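3. Method

The trial compared three surface finishes for the study tables in the Pratton reading room. The tables had been in use for several years and the varnish had worn through at the places where readers rest their arms. The finishes were a hard wax oil, a water-based varnish and a linseed oil, all bought from Kettani. Sample boards were cut to 200 mm square and sanded in the Ukside workshop before coating.

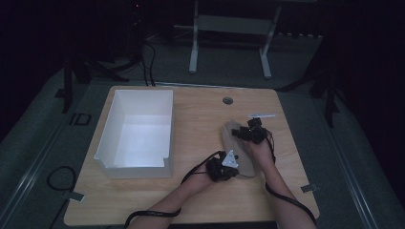
Wear on a table is not spread evenly. Most contact falls between the front edge and the middle, where the forearms lie and the hands reach forward. On a light, honey-coloured top with rounded corners, dirt in the grain is easier to see than on a dark one, so the boards were kept to a pale wood.

Each board was left to cure for 72 hours and then rubbed with a weighted felt pad for 2000 strokes. Gloss was read at 3 points before and after rubbing.

4. Results

The varnish kept its gloss best but scratched in fine white lines. The wax oil dulled early - mostly in the first part of the test - and then changed little. The linseed oil was still slightly tacky after curing, and its readings should be treated with care.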